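Questions people send us about the Fleno hand-held gripper kit, answered by Sheila Holroyd, with corrections from Apolinar Contreras where she got carried away. Last tidied in October.

## What do I get for my money?

The Fleno Pair is 2 grippers, a charger, a spare set of finger pads and a paper manual that we are told is very good for leveling desks. You hold the grippers, you do the chore, and the recordings go off to teach a robot to do it. The robot is sold separately, and by somebody else.

## Can I rent before I buy?

Yes. Rental is 80 dollars a week, shipped from our shelf in Grovport. If you keep the kit, your first week comes off the price. If you keep the kit and stop answering email, that's a different arrangement and Apolinar handles it.

## Will it pick up soft or crinkly things?

Mostly, yes. Bags are what we get asked about more than anything, and the trick is to pinch at the middle and keep off the seam.

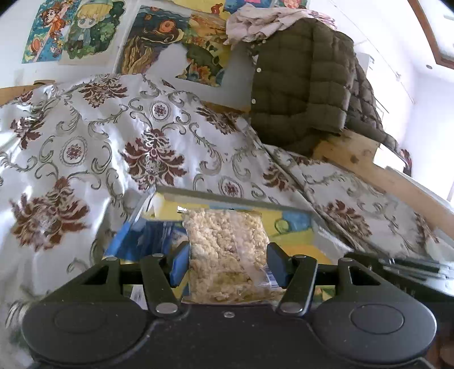 Squeeze slowly. The fingers close as far as you tell them to, and a bag of anything crumbly will forgive a firm grip once. Stiff film is easier than thin film. Very thin film likes to fold itself between the pads, and you'll want to back off and come in again at a different angle — swearing is optional and the grippers don't record sound.

## Do I need a lab, or at least a clean table?

No. Homes are what our buyers ask for. Beds, sofas, counters and floors are all fine, and so is whatever you've got on the wall. A busy bedspread is more use to a robot than a bare bench, because that's what it will meet when it gets out into the world.

## What should I practice on?

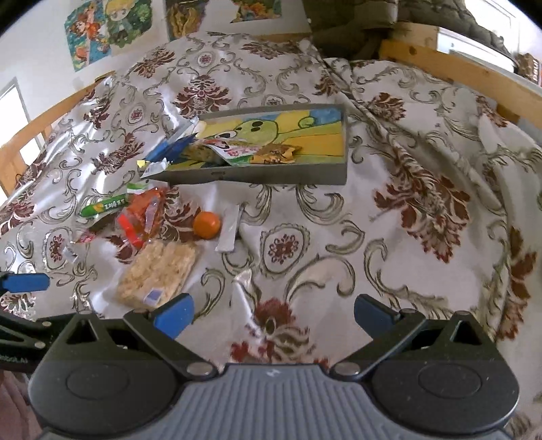 Sorting is the best first job, and we recommend it to every renter. Get a shallow box and a mix of small packaged things, then move them in or out one at a time until you stop noticing the gripper. Vary the shapes. A smooth, round orange thing next to a skinny white packet teaches your wrist more than ten of the same snack would, and a flat block in clear wrapping is good for learning to come in low. Leave the scraps of wrapper where they fall if you like. They're harder to grab than the food, and that makes them worth grabbing.

## How long does the battery last?

A full charge gives you 247 minutes on our bench. Your arms will quit well before that.

## How heavy is it?

Each gripper weighs 362 grams. That feels like nothing for the first quarter of an hour. See previous answer.

## What's the difference between the Fleno and the MacRitchie?

The MacRitchie is our older model. It has a stiffer trigger and we no longer make it, though we still repair it. People who own one tend to be loyal and have strong forearms.

## Where do I send one for repair?

To the Flurkholm workshop, using the label in the lid of the case. Please don't send it to Grovport. Grovport has a shelf and Sheila, and neither can fix a linkage.

## Can my kids use it?

With you there, sure. Expect to get it back when they've run out of things to steal off your plate.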